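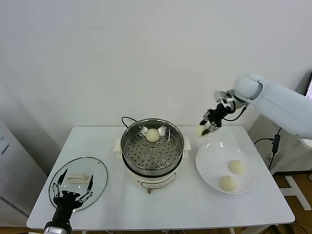
Two on the plate, one still in the steamer.

The Susow Players had sold 300 tickets to a play with one actor in it, and at ten past six on Sunday the one actor was lying on the floor of the wardrobe room saying he had lost his voice.

"You're using it now," said Dorota Makowska, who was directing.

"This is my other voice," said Konrad Nowakowski. "The house voice."

He was supposed to be a lighthouse keeper for ninety minutes. In February he had asked her to cut the nephew, the priest and the drowned wife, on the grounds that they were crowding him. She had cut them. Vignesh Fernandes, who had been rehearsing the priest, was given the lights.

Vignesh now stood in the doorway holding a wrench.

"I know it," he said.

"Know what?"

"The play. I've been up a ladder listening to it for seven weeks. I know the coughs."

Konrad raised himself on one elbow. "There are no coughs."

"There are eleven."

Dorota looked at the clock, then at the oilskin on its hook, which had been cut for a man four inches shorter than Konrad, because the theater in Domach had lent it and Domach had a short Lear. It would fit Vignesh beautifully.

"Who'd do the lights?" Konrad asked. His house voice had started to carry.

"You would," she said. "It's mostly one lamp. It goes around."

He was on his feet by a quarter past, humming scales.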